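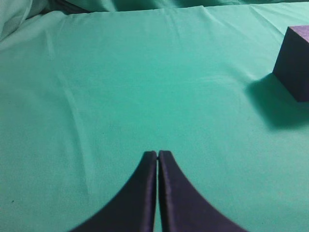 Teal green, brighter in the middle and deeper toward the corners.

I have finally planned my fall quilt, and I'm so excited I could hardly sleep! It's going to be all sea colors, because I spent a week in Puledberg this summer and haven't stopped thinking about the water there. Some mornings it was almost mint, and by late afternoon it had gone dark and moody near the rocks.

The pattern is one my aunt Tita used for baby blankets, made bigger. Mine will have 15 rows, and I drew the whole thing on graph paper at the kitchen table (twice, as I forgot the seam allowance the first time). I already have 37 fat quarters in blues and greens, most of them from the remnant bin at Ladov, and if you've never dug through that bin on a rainy morning you are missing out.

My big question is the backing. I love a plain back – it lets the stitching show – but Wycliffe Rashidi from my sewing group brought in a quilt with a wild striped back and now I'm torn. His was gorgeous! He ties his quilts with thick cotton thread, too, and I may try that on a pillow first.

I'm starting the cutting on 3rd October and giving myself eight weeks. Wool batting or cotton? I've only ever used cotton, so if you've washed a wool one at home, please tell me how it went.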